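In October I started to collect demonstrations for our kitchen task at Grovau. The target is 1000 episodes, and I have 239.
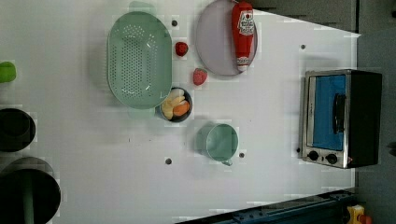
1 min read

Before each episode I move the strawberries and the cup a little – otherwise the policy learns only one layout. Tumaini checks my recordings in the evening.

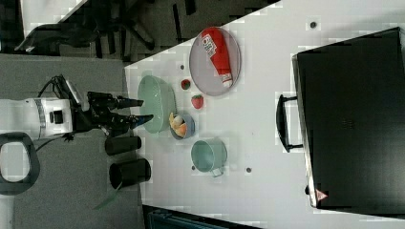
Slow episodes I keep, but if I hesitate for long I delete the recording and start again. Next week I will try shorter sessions, because my wrist hurts.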